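Oratile Makhubela
2021-06-07

Right, I've been threatening to do this thread for ages. How I went from someone who got puffed out on the stairs to someone who can jog round Skirville without wanting to lie down in a hedge. Long one, sorry!

Started last November, which was daft. Dark by tea time, leaves like wet soap all over the pavements, and I'd bought a cheap head torch that slid down over my eyes every time I went up a kerb.

First go I did the lamp post thing. Run to one, walk to the next. I managed the length of Gelten Road and then pretended to read the notice outside the dentist until my breathing calmed down (new patients welcome, closed for lunch, I know it by heart).

My sister told me to slow down. I said I was already slow. She said slower than that. I was so cross with her because she was completely right. If you can't moan out loud about the weather while you're running, you're going too fast.

After that it was 30 minutes, 2 times a week, and I stopped caring how far I got. Some nights that was mostly walking. Still counted it.

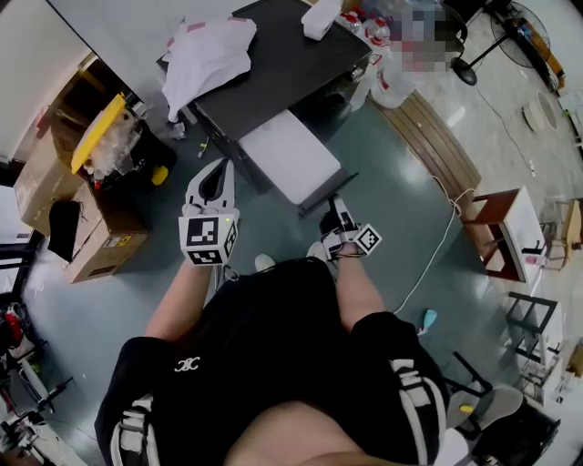 Kit, as people keep asking. You need shoes that fit and that's nearly it. I went up a size from my normal ones and my toenails have forgiven me. Everything else I wear is old PE-type stuff and one jacket with a broken zip that I love and won't be parted from.

Do NOT run in new socks on a long one. I did the whole canal path in a fresh pair and came down the stairs backwards for days.

The hill. If you're local you know the one, up behind the Barajas cafe. Took me until spring to get to the top without stopping, and when I did there was a man there eating a pasty on the bench and I had to tell somebody so I told him. He said "well done" with his mouth full. Best moment of my year so far.

I log it all on Wulix, mostly so I can look back at the terrible ones. It says I've done 458 km since I started, which seems like a lot for a person who used to forge notes to get out of cross country.

Bad patches: I had two weeks off with a sore shin and was unbearable to live with. Went back too soon, had to stop again, sulked. If it hurts in one particular spot, rest it. Aching all over is just Tuesday legs, as my sister calls it, whatever day it happens to be.

Someone's just asked about music. I can't do it, I speed up for the choruses and then I'm finished by the second verse. Podcasts for me, the duller the better. There's a very good one on drystone walls.

Anyway if anyone round Skirville fancies a slow plod one evening, give me a shout. Properly slow, mind. We'll be overtaken by dogs.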